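KENELEN OPENS BOOKINGS FOR SPRING CLIMBING SEASON ON THE NIKTHORPE RIDGE

Kenelen is delighted to announce that bookings are now open for its guided climbs of the Nikthorpe Ridge, which return in March after a long winter of route checking, rope buying and a good many pots of coffee. The ridge tops out at 2770 meters, and the full traverse takes 3 days with two nights at the Plaltell hut (bunks, blankets and a very welcome stove!).

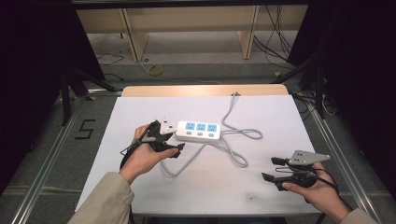 One climber from last spring's trips wrote to us that the second morning, coming out above the cloud just after sunrise, was worth every blister, and that she had already talked her brother into joining her for the next one.

We hear that kind of thing often and never tire of it. Some 85 places are on offer this season, a few more than last year, and groups stay small so that everyone gets time with a guide.

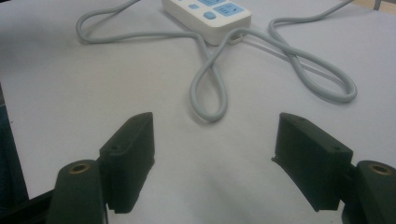 A deposit of $100 holds your place, and the balance is due when you arrive at the Karamanlidis trailhead lodge. Boots can be rented there, though we do suggest bringing a pair you already know and love. Booking forms are available from the Kenelen office.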